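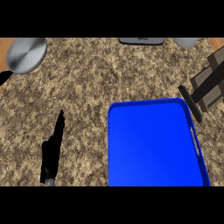 Why do we throw away the first few demonstrations from every new operator?
Because they are mostly a record of someone learning to drive. A person on the remote controls for the first time stops, wobbles, overshoots and goes back, and a policy trained on that will wobble faithfully for the rest of its days.

Week 6 notes, Venla Koskela

Hand guiding: you hold the arm and move it. Quick to learn, good for contact, but your own arm ends up in the camera view and the robot won't have it there later.

Remote control: slower, tiring, cleaner recordings. In simulation it's the only choice - you can't grab a rendered elbow, though every October somebody asks.

The Arkwood kitchen set has 1153 demonstrations from 46 operators. Read the operator column before you plot anything. Left-handers approach the tray differently and the averaged path belongs to neither party.

Pauses: trim them at the ends, leave them in the middle until you've watched the episode. Some are thinking, some are tea.

Coursework is due 27 Mar 2026. Semple logs only, please, no screen recordings.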